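Search this blog... Go

Storing a puffer jacket for the summer

7/30/22

Most of what I read on storing insulated jackets comes down to "don't compress it". Fine as a rule, but it doesn't tell you how to fold the thing, and my closet has a shelf 15 inches deep and no free hanging space until November. So I worked out a fold.

The jacket is a Costik, synthetic fill, nylon shell. I bought it secondhand and the care label is mostly worn away, so I treated it as the least forgiving case: cold wash, liquid detergent, two rinses, low tumble with the heat off for the last stretch. It took almost 100 minutes to dry to the point where the seams no longer felt cool. Seams are the place to check. The middle of a baffle dries early and will mislead you.

Folding, then. You need a flat surface larger than the jacket. A table is too narrow for mine and the sleeves slide off, which drags the body sideways. A bed or a floor mat is better. A quilted surface has one further advantage: nylon slips less on it than on a smooth sheet.

1. Close the main zipper fully. Close the pocket zippers too, or the pulls dig into the shell.
2. Lay the jacket face down and smooth from the collar to the hem, following the stitching.
3. Bring each sleeve straight across the back. Do not tuck it under.
4. Roll from the hem toward the collar, loosely. The air should leave on its own. If you have to kneel on it, you are compressing it.
5. Put the roll in a cotton bag that is a size too big.

Step 4 is where I went wrong twice. Rolling from the collar traps air in the lower half, and the last turn springs open. Rolling from the hem lets it out through the neck. I also tried folding in thirds, as the Krawczyk storage leaflet suggests, and got a hard crease across the same two channels every time.

The bag is from Inon and cost less than the detergent. Vacuum bags are out. I had a Kuronen liner in one over a whole winter and the fill never came back evenly; the shoulders are still thin.

One smaller point. Clear the surface first, including anything with a cable or a hard corner. Shell fabric this light snags easily, and a snag near a stitch line tends to travel.

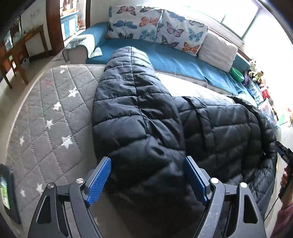
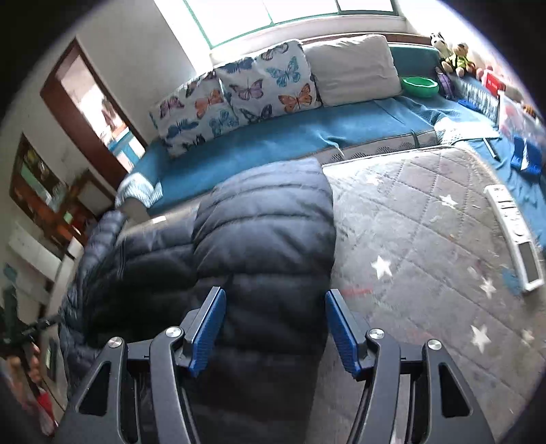 Dark quilted nylon, with the star-print quilting next to it.

Nikola Kubiak wrote in to disagree about the bag: cotton holds damp in a basement closet, and she would use a pillowcase in an open crate and turn the roll over once a month.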